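Household Chores Trial: Progress Report to the Bomside Fund

Report date: 2025-04-10
Prepared by: Vorstead project team
Period covered: second stage, February to date

Status

The project is on schedule for the kitchen tasks and behind on laundry. Spending is within the approved budget. We are not asking for any change to the funding at this point.

The question you funded us to look at is whether a general-purpose arm, bought off the shelf and trained on recorded demonstrations, can do ordinary household chores to a standard a tenant or a care worker would accept. Our short answer at the halfway mark is that it can do a few of them, slowly, if the room is set up to suit it.

Dishes

Most of this period went to plates. The task is to pick up a plate lying flat on the table and stand it in a wire rack with the others. A flat plate has almost no edge to grip, and the arm has to get a fingertip under the rim, tip the plate up, turn it and lower it into a narrow gap.

We ran the final test in 22 attempts using the Grusilar control software. The arm placed the plate properly in 19 of them. In 2 attempts it let go too early and the plate leaned on its neighbour. In the remaining attempt it failed to lift the plate at all and timed out. No plates were broken, although all testing so far has been with light plates. Stoneware is planned for the next stage.

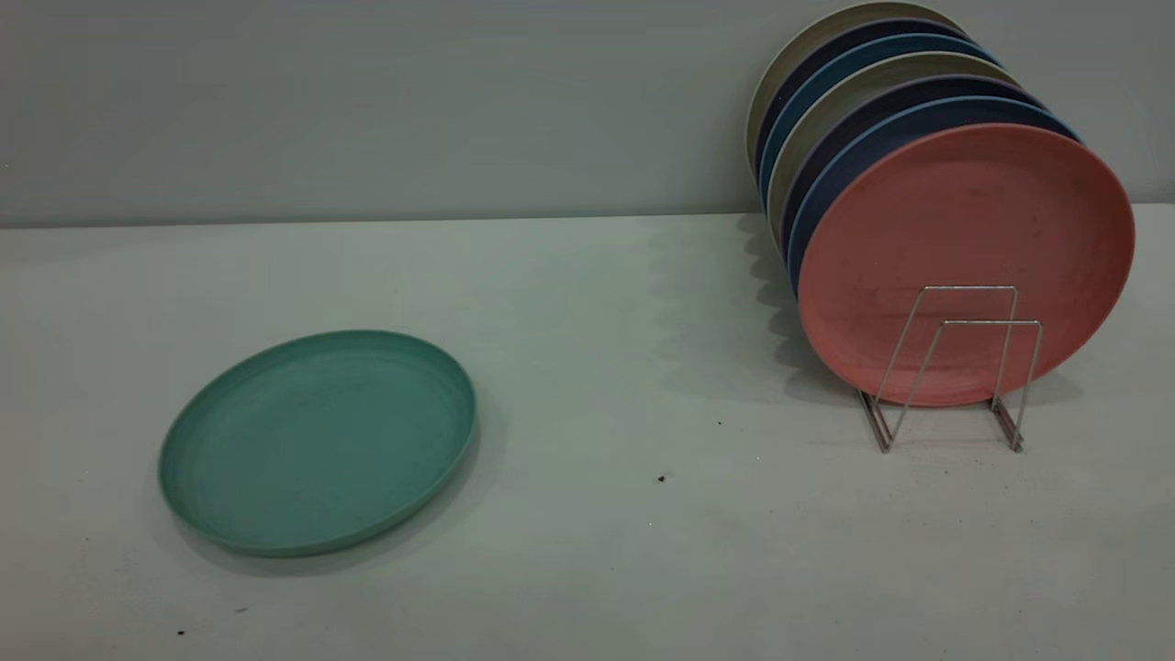
Photo: Vorstead

Colour has mattered less than we expected. Dark rims against other dark rims gave trouble early on, but more training data fixed most of it. Spacing is still a problem. When the plates in the rack are close together the arm has trouble judging where one stops and the next begins, and a person can do the same job by feel without looking. We have asked the Tsang workshop to quote on a fingertip sensor that may help with this.

Speed is poor. One plate takes the arm almost 3 minutes, including the time it spends checking its own position. Anyone standing nearby would have finished the whole rack by then. We think the time can be halved with software changes alone, but it will not get down to human speed on the present hardware.

Wiping surfaces

The arm can wipe a clear table in straight passes and does it well enough. It does not notice what it has missed. Small crumbs are left behind at the end of a run, and dried-on marks are treated the same as clean surface. We have put this work on hold until the plate task is finished.

Laundry

Folding hand towels was due to start in February. It was delayed while we waited on a replacement wrist joint, which has now been fitted and calibrated. Early runs are not good enough to report as results. We expect to have figures for the next report.

Costs

The wrist joint was covered by the repairs line. Staff hours were slightly over plan for the dish work and under plan for laundry, and the two come close to cancelling out. The sensor, if we go ahead, would come from contingency.

Next stage

Repeat the plate test with heavier plates and bowls.
Test with the rack moved to a different spot before each attempt.
Start recorded towel-folding trials.
Get the sensor quote and send it to you for approval before any order is placed.

We would also like your advice on whether the home visits in the original proposal should go ahead this year. Our preference is to hold them back until the arm can cope with a rack it has not seen before.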